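Visit report: Hägglund open day, Irkville
2025-10-05
Liv Eklund

Marit Fjeld and I attended the open day at the Hägglund lab. Registration was at the side entrance and took longer than it should have. The program had 2 parts, a talk on grasp planning and a bench demonstration, each scheduled for 90 minutes. The talk ran over and the demonstration was shortened.

Graziella Mazza gave the talk. Her group trains on household objects and keeps the hardware simple: one arm, a two-finger gripper, no force sensor at the wrist. The current model, Muto, was trained on 2,000 teleoperated episodes. She was clear that this is a small set and that results drop when the lighting changes. Slides will be sent out in November.

Questions were mostly about calibration. Sixten Nygård, who runs the bench, recalibrates after any move of the base and checks again at the start of each day. He does not trust the automatic routine below a few millimeters — his procedure is to bring the fingertips down to a known surface and read the offset by hand.

The bench is set up as a kitchen counter, with a toaster and a toaster oven at the back and groceries and dishes toward the front. Approach height over a cutting board is one of the cases they use for tuning, as the raised rim gives the planner trouble.
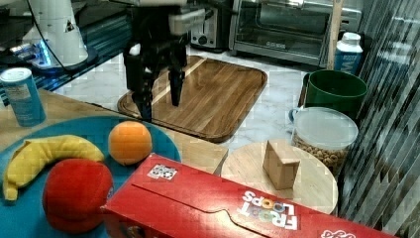

Cycle time was not discussed in any detail. Marit asked about finger wear and was told that pads are replaced on inspection, with no fixed interval. Borghild Aasen handles spare parts and offered to send us the drawing for the finger mount. We should take her up on it, as ours has the same bolt pattern.

Open items for us: get the mount drawing, ask for the calibration sheet, and find out whether the Varier controller is supported. Parking at the site is limited to 90 minutes on the street side. Use the rear lot.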